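Puesta en marcha de la audioguía Flendix en la casa-museo

Apartado 4. Primer encendido y recorrido de la exposición permanente

Antes de empezar, un consejo de quien ya lo ha hecho unas cuantas veces: reserve una mañana tranquila, con la casa cerrada al público y un café a mano. El montaje no es difícil, pero tiene sus pausas, y con visitantes en la escalera las pausas se hacen larguísimas.

1. Saque la estación de carga Sanik y conéctela a una toma fija. Evite las regletas de la taquilla, que suelen compartir enchufe con la calefacción.

2. Coloque los receptores con la pantalla hacia fuera y espere 40 minutos. La luz pasará de ámbar a verde.

3. Encienda el receptor maestro e introduzca el código 916.

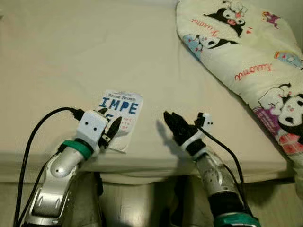
Tamunoemi Edet: A mí el código no me entró hasta que quité el receptor de la estación. ¿Convendría decirlo en el paso 3?

Pues sí, conviene, y queda dicho: el maestro se configura siempre fuera de la estación.

4. Elija el idioma principal y después los de las locuciones. Si su museo ofrece lecturas en voz alta de cartas o poemas, márquelas como «Texto literario» - así el aparato respeta los silencios del lector y no los recorta.

5. Cargue el recorrido. La memoria admite 154 locuciones, que para una casa de escritor dan muchísimo de sí (¡hasta para el jardín!).

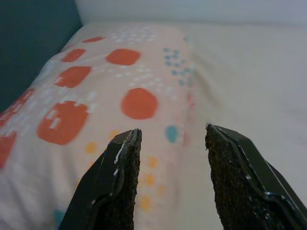 Cuando termine la carga, el maestro le pedirá un nombre para el recorrido. Escriba uno corto, que se lea bien en la pantalla, y pulse Guardar.

Nota: los recorridos antiguos en formato Uzor se pueden recuperar, pero pierden los títulos de sala. Tendrá que volver a escribirlos a mano, con paciencia.

6. Reparta las balizas por las salas, una junto a cada vitrina o panel con locución. Péguelas a la altura del hombro y lejos de los radiadores.

Precaución: no fije balizas sobre encuadernaciones, marcos antiguos ni papel pintado original. El adhesivo deja marca.

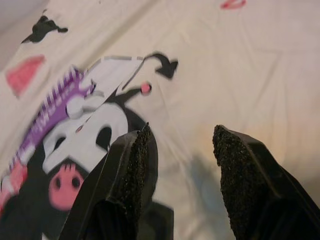
Departamento de Mediación y Audioguías

7. Haga el recorrido entero con un receptor colgado al cuello, al paso de un visitante curioso, parándose donde se pararía cualquiera. Si dos locuciones se pisan, separe las balizas o baje el alcance en el menú Salas.

8. Repita la prueba con la biblioteca abierta. Las estanterías metálicas cambian bastante la señal, y es mejor enterarse ese día que durante la visita de un colegio.

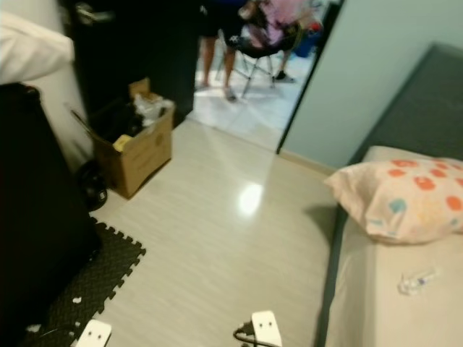
Tamunoemi Edet

9. Devuelva todos los receptores a la estación y compruebe que el recorrido nuevo se copia en cada uno. La copia tarda 17 minutos; no abra la tapa mientras parpadee la luz azul.

Nota: si utiliza la venta de entradas Plonero, active el enlace con la taquilla después de la copia, nunca antes. El préstamo de receptores aparecerá entonces como un concepto más del billete.

El cambio al horario de verano de agosto se programa en el apartado 5.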